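4. Requesting a trial record from the Neltmont court archive

Use this section to order the judgment and hearing transcripts in a closed criminal case. Sealed cases are covered in section 6.

1. Sign in to the Calimlim records desk and select New Request.
2. Enter the case number without spaces or slashes. Older cases may have a two-letter prefix; leave it out.
3. If there was more than one defendant, select each name you need. Verdicts and sentencing orders are filed separately.
4. Choose Certified Copy or Reading Copy. Only certified copies are accepted with an appeal.
5. Submit the request and write down the confirmation number.

Note: A single request is limited to 250 pages. Split longer transcripts by hearing date.

Caution: Names of protected witnesses are blacked out before release. Do not publish any page on which a name is still readable. Return it to the records clerk, Leonilde Morais, in room 1208.

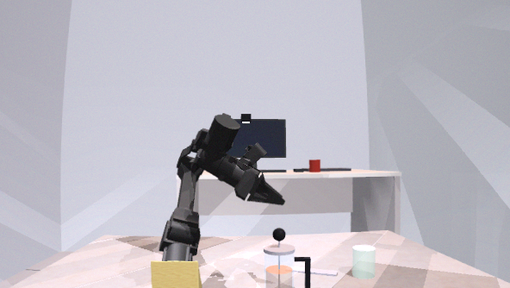

6. Download the file within 2 days of the release notice. After that the link closes and you must submit again.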